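Home | The Flock | Yarn & Fibre | Workshops | Work With Us | Find Us

Wanted: seasonal shepherd's assistant, April to the end of lambing 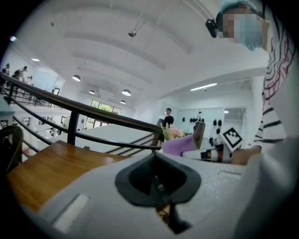

Kwofie Farm is looking for someone patient, reasonably fit and not too attached to sleep. We keep a small flock of coloured sheep on a hill that was described to us as "gently sloping" by the man who sold it. The yarn side of things, which trades as Ellow, pays for the sheep. The sheep spend it.

The job is mostly nights. You would take over from Santeri Eskola at 9pm, walk the shed, check the pens, and write down what you find in handwriting that somebody else can read. Last year's notes included the entry "ewe by gate, odd", and we are still discussing it. You hand over to the morning shift at 6am and there is porridge.

We have 90 ewes due this year, more than 60 of them carrying twins. First-time mothers are in the near shed and need watching. The old hands will manage perfectly well without you and will let you know it.

What you will be doing:

- Night rounds of both sheds
- Bottle feeding the orphans, and remembering which ones you have fed (they will lie)
- Bedding, hay, water buckets, more water buckets
- Iodine on navels, numbers on sides
- Helping to turn a ewe over now and then. Santeri will show you how. It looks easy when he does it.

You don't need a certificate. We would like you to have done at least one lambing before, or to have worked with some other animal larger than yourself. A driving licence is useful as the last bus from Pliltley leaves at teatime. Please don't apply if you are pregnant, as lambing carries real risks, but do get in touch about summer work.

The post is five nights a week, paid hourly, with a higher rate after midnight. There is a caravan. It has a heater, a kettle and a door that shuts if you lift it slightly. You may bring a dog if it is sensible, and Santeri's decision on what counts as sensible is final.

We also have two daytime places for people who want to learn about fleece sorting and skirting. These are unpaid but lunch is provided, and you can take home a fleece of your choice, apart from the one Châu Đoàn has already got her eye on. She runs the wool room and will know.

To apply, write to Châu at the farm office, Windico Lane, Pliltley. A page is plenty. Tell us what you have done, when you could start and how you are at three in the morning. We ring everybody back, though usually while holding a lamb, so speak up.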